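Household robots are still slower than people at tidying a table, and the gap is widest with soft things, according to Vivek Thakur, who has spent five years on gripper control at Todine.

"Picking up a rigid object of known shape is close to solved," he says. "Wiping one while you hold it is a different job. You have two contacts, one of them through cloth, and the cloth changes shape every time you press."

His test for the past winter has been a plain one: lift a plastic squeeze bottle from a table, wipe it, put it back. The two-armed machine at the Etcombe workshop made 769 attempts and completed 449. Most failures came in the wiping stage, when the bottle turned in the grip or the cloth slid off it.

Thakur puts much of this down to force. A squeeze bottle gives under the fingers, so a grip firm enough to resist the cloth can also dent the wall and alter the readings. People adjust without thinking about it. One hand holds the bottle at an angle, the other pinches a bunched cloth against it, and each corrects for the other.

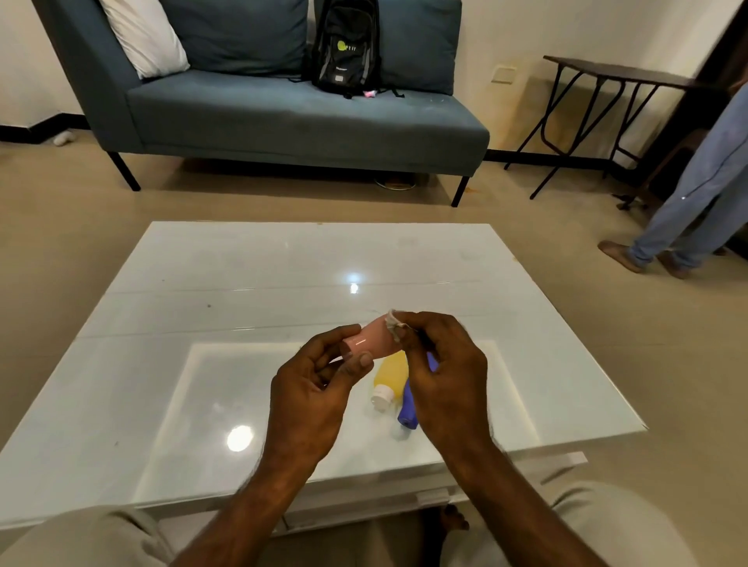

Vilja Laitinen is less sure that grip is the main obstacle. In her view the harder question is when to stop, as a machine has no dependable measure of clean, and a glossy surface confuses its cameras with reflections. She would spend the money on sensing first.

Thakur accepts the point about shine. "A highlight moves when the bottle moves. The software may read it as a mark and keep wiping."

He expects the next version, due in February, to use softer fingertips and a slower wrist. Asked when it might be left alone with a whole table, he declines to give a year. "One bottle at a time, with someone near the switch. That is where we are."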